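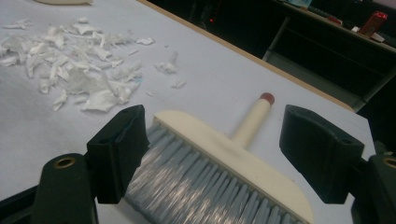

Sweeping a Table: Project Report
Submitted 2024-01-23

1. Why a table

Our first proposal was to study how people clean a whole kitchen. The feedback was one word long and the word was "smaller." We came back with a hallway, then a desk, and finally the job of getting torn paper off a tabletop with a hand brush. It was approved at once, which we tried not to take personally.

The question we settled on was simple enough: does the way a person holds the brush change how long it takes to clear the scraps? We called the two brushes in the study Gulta and Pulta, after a bad joke in the first meeting, and the names stuck.

2. Setup

The table was covered with white paper and taped down at the corners. White scraps on white paper was a choice we made before trying it. They are hard to see. By the second session we had all developed the habit of putting our faces close to the surface and squinting along it, and we kept the white because by then half the data depended on it.

Each run used a fresh pile of scraps, torn by hand. We tore 2,000 pieces before the first session, and anyone who thinks that sounds relaxing is welcome to do the next batch. Very small pieces were thrown out, as they clung to the bristles and came back on the next run.

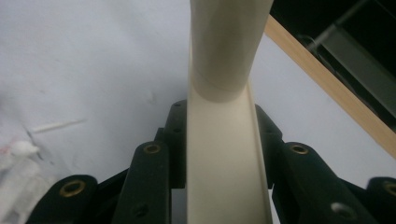
Grip was recorded as "handle" or "head." Handle means what you would expect. Head means the person ignored the handle and held the block above the bristles, as if scrubbing a floor. We had not planned for a head category. We added it after the pilot, when it became clear that people do not read the one-line instruction sheet.

3. Results

We kept 56 runs. Any run longer than 90 seconds was stopped and marked unfinished. Head grip was faster for the main pile and worse at the edges of the table, where knuckles got in the way. Handle grip was slower and tidier. Gulta and Pulta performed the same, to the disappointment of the person who had argued for buying both.

4. Problems

Static. Also the tape, which lifted at one corner and made a small ramp that scraps hid under. Three runs were dropped for this.

5. Next steps

In March we would like to repeat the test with a darker table cover and a dustpan. The dustpan will need its own proposal.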